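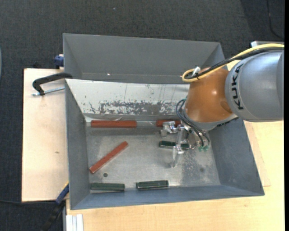

Coralie Lockyer wrote back to my last post that a deep bin is where good bar stock goes to disappear, and I should have gone with shelves. Fair! But I love a bin, Coralie, and I'm going to stick up for them.

Posted by Rhys Tawhiri
May 21, 2023

Home Older Posts Workshop Notes Contact

Search this blog Go

First off, sloping sides. Bars slide down toward the middle and you can get a hand under them (try that in a square box, you'll skin your knuckles). And gray metal takes a beating! The white finish on an inside wall can chip right off in patches and the bin still does its job.

Then color. Reddish-brown and dark green are so easy to tell apart that I'd happily keep both in one bin. I painted 16 short lengths that way back in December and it has saved me so much squinting at labels.

My other tip is a spare bin right behind the first, kept empty. When I want the one bar at the bottom, everything else goes in the back bin for a minute. Manaia Ormsby wants to know if this works for bars over 300 mm. Mine are all 240, so I'll have to cut some longer ones and see.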